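Tolodex Nesting Kit for Tabletop Arms: My Long Review
Posted Aug 22, 2025 by Wyn Kneath 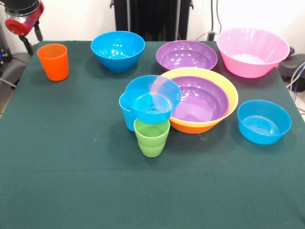

What I bought and why

I've been running a small arm on a cloth-covered table for a couple of years now, mostly on sorting and stacking, and for most of that time my props were whatever the dollar store had. Then the dollar store changed its stock, half my cups cracked, and I couldn't match any of them. So I ordered the Tolodex Nesting Kit (the big one, 19 pieces) from Ansari, who carry it for $148 with shipping on top. The same kit was $156 on the Julta site when I looked, so shop around a little!

What you get is plastic bowls and tumblers in bright colors, a green table cloth, and a printed card of suggested layouts. No software, no tags, no stickers. If you want a model of each piece for your simulator you download those separately, and they're free once you register the kit number.

The colors

Love them. The orange tumbler and the pink bowl pop right off the dark green, and my color thresholds took maybe ten minutes to set, where the old dollar store stuff ate a whole afternoon. The two blues are my one gripe. There's a bright blue and a light blue, and under my evening lamps they drift close enough together that I had to add a size check. If you only work in daylight you may never run into it.

They're glossy, too. You get little white highlights all over the insides of the bowls, and a depth camera doesn't enjoy that one bit. I moved one lamp and bounced it off the wall and things got a lot better, but I'd pay extra for a matte version. Tolodex, if you're reading, please!

Grasping

Tumblers first. They taper, so the gripper wants to come in from the side a bit below the rim, and once I settled on that height I hardly had to touch it again. The green one has a slight texture and holds better than the orange one in my soft fingers (I run the Filtar pads, the medium ones).

Bowls are a rim grasp or nothing. The pink one has a flared rim and that's the easiest pick in the box. The shallow blue one with the straight sides is harder than it looks, and I had to slow the approach way down before it stopped skating across the cloth.

Nesting and stacking

So this is the reason to buy the kit. The big two-tone bowl, yellow inside and orange outside, takes the purple one with plenty of its yellow rim still showing, and that bright ring is a terrific target for checking whether a nest went in straight. I use it as my first test every session.

Then there are the messy piles. The layout card has a few where a bowl sits tilted on top of two cups, and those are great fun and also completely maddening. Which thing do you pick first? My planner went for the cup underneath more often than I'd like to admit. I ran 14 of the pile layouts over two weekends and came away with a much better rule for working out what's on top.

The cloth

Nice deep green, drapes over the front of the table, shows every speck of lint. Mine arrived with a fold line that I've ironed twice and it keeps coming back. Buy a lint roller.

Would I buy it again?

Yes, and I've already put in for the small add-on set that Ansari says will ship in October. For a hobby bench or a classroom it's a good step up from mismatched kitchen stuff, and spares are sold one at a time, so a cracked cup doesn't mean starting over. If all you do is pick and place single objects, get the small kit and spend the difference on gripper pads.

Questions about settings go in the comments, I check them most evenings.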